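Home | Forums | Student Builds | Plongate Robotics Club | Log in

Drawer task for the November showcase, is it too fiddly?

tirkik_tom
Right, we've got 264 demos recorded for the drawer task and Wenjie Tian wants 300 before we train anything. I reckon we should stop and fix the task first. Thoughts?

Chia-hao Tu
No, keep going! You lot always want to redesign halfway. Last term we trained on 222 and it was rubbish, so more data please.

solderqueen
Disagree with Chia-hao, sorry. If half your demos are sloppy then 300 sloppy ones won't help (ask me how my sock folding went).

Wenjie Tian
They're not sloppy, cheeky. But I do think we should mix up the start positions a lot more.
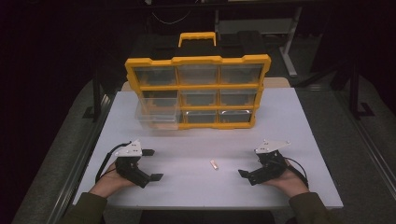 tirkik_tom
My worry is the drawer, because pulling it too far is dead easy and then the whole demo's a write-off. I'd keep it like this every time, bottom left, only partly out, with the little orange piece lying on the table between the grippers, and change where the piece goes. Leave the other eight drawers alone for now.

Chia-hao Tu
Fine, but I'm still voting for 300.

solderqueen
Do both then, and bring biscuits.

14 replies | 3 likes | Share

Contact us | © Plongate Robotics Club | Back to top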